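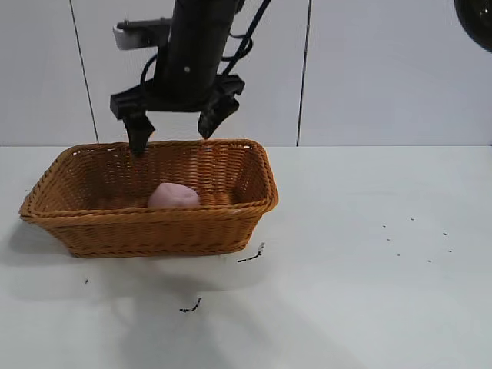

Gallery / Grasp Planning

Hi and welcome to the page where I dump my pictures from the Davow work! Davow is the grasp planner I've been writing at Wirkergate, and most of this spring has gone into teaching it about containers. Picking things off a bare table was fine by May. Put a rim in the way and the whole thing got shy.

Basket, fingers open, pink lump at the bottom. I love this setup and I also kind of hate it. The weave gives the depth data a fuzzy edge, so I now pad the rim by 2 centimeters in the collision model before Drirow (our motion layer) gets to see it. The lump sits close to the front wall, and that's the spot where the planner throws out the most candidates. One log from this task had 173 grasps proposed and 84 left after the rim check, and then the wrist limits ate a bunch more!

The segmentation mask is its own little saga. Soft pink with no real corners, half behind the wicker from some views... I ended up merging two views before fitting anything, which costs around 77 milliseconds. I can live with that.

Next up is the approach angle. Matheson, our replay tool, finally draws the rejected paths in gray next to the chosen one, so I can scrub back and see which finger would've clipped the rim. More pictures when I've got the tilt penalty sorted out.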